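4.2 Evaluation of the Flirkeck handling kit

The Flirkeck kit, supplied by Stallard, was assessed over 6 weeks as a ready-made option for sorting and folding household textiles. The kit is sold with a two-finger gripper, a wrist camera and the Zidar control software. No parts were altered, and settings were left as delivered unless the manual advised otherwise.

In total, 444 trials were carried out under the protocol set out by Mishra, with 76 of these kept back for the comparison in Section 5. Each trial began with the gripper open above the table. A trial was counted as complete when the chosen item had been lifted clear and laid within the marked limits of the work plan. Slips were logged separately from failures to find the item.

Figure 6. Wrist camera view of the work surface, with a basket and a folded towel.
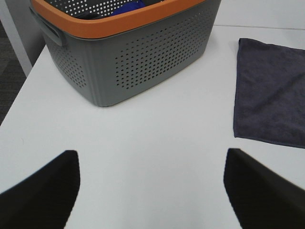
Dark items placed close together gave rise to most of the recorded errors, and the supplier's default light settings were found to be poorly suited to them. The effect of changing these settings is reported in the next section.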